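Rulton Coat and Blanket Drive Runs Past Its Goal, and Keeps Going Into the New Year

1/3/18

RULTON - Anybody who has tried to park near the old Hollenstein Hall in the past few weeks will already have some idea of how the winter clothing drive has been going. The cars have been lined up along the curb most afternoons with their trunks open, and by the time the doors closed for the holidays the drive had taken in 1435 pieces of warm clothing and bedding, comfortably more than last winter's total of 839.

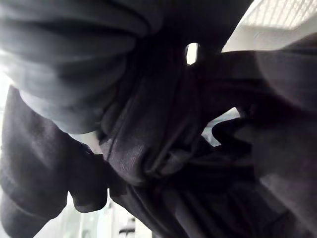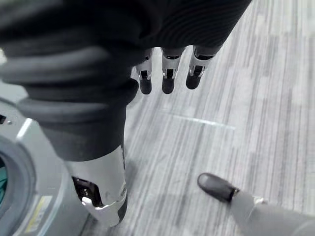
The drive began with nothing bigger in mind than a few racks of children's coats for families here and in Dutside, and it has grown a little every year in the way these things do when neighbors talk to each other. This winter the list of things people were asked to bring was a good deal longer, and it took in blankets, boots, scarves and the kind of soft gray knit seen in the first picture, which the organizers say is about the most useful thing a person can give once the real cold sets in. Coats are wonderful, of course, and there is always a need for them, but a thick sweatshirt can be worn under a coat, over pajamas, at school, at work and on the couch when the heat is turned down to save on the bill, and the ones in adult sizes are usually gone from the tables before lunch.

The hall will open again this week, and donations will be taken every afternoon until the end of the month. Items should be clean, and zippers should work, although anyone who has a good coat with a bad zipper is welcome to bring it along anyway and put it in the bin marked for repairs. A sewing circle from Ondwood has been coming over to do the mending, and they have rescued a surprising number of jackets that would otherwise have gone to rags. They would be very glad of spare buttons, by the way, and of heavy thread in dark colors, if you have a tin of either sitting in a drawer at home.

This is the first winter that the drive has reached beyond Rulton in any organized way. There are now 19 drop-off points, among them the library, both grocery stores, the feed store out on the Dutside road and the front office at the Ondwood school, where the children took it upon themselves to decorate the box so thoroughly that the slot had to be cut a second time. Boxes at the stores are emptied in the evening, so if you find one full, please try again the next day and don't leave bags beside it on the sidewalk, where the snow gets at them.

Picking things out is meant to be as easy as giving them. There are no forms to fill in and no proof of address is needed, and families may take what they can use, for themselves or for a neighbor who has trouble getting out. Three evenings this month have been set aside for people who work during the day, and the dates are posted on the hall door and at the library desk. Coffee will be on, and there is generally cake as well, thanks to several households on Mill Street who seem to bake more in January than in the whole rest of the year put together.

What is needed most at the moment is boots for men and older boys, gloves of any size so long as both of them are there, and blankets big enough for a double bed. Baby clothes, on the other hand, have come in so generously that there is hardly a shelf left to put them on, and the organizers have kindly asked that families hold on to those until spring. Summer things should wait too. There will be a second, smaller collection in May for lighter jackets and rain gear, and it will be held at the same place.

Anything left over at the end of the month will be shared between the church pantry in Dutside and the thrift room in Ondwood, both of which have had a busy season of their own. Folks who would like to lend a hand with sorting, folding or driving can simply stop by the hall in the afternoon and ask at the front table. Pickups can be arranged for older residents who have something to give and no way to bring it over, and the number to call is on the notice at the post office.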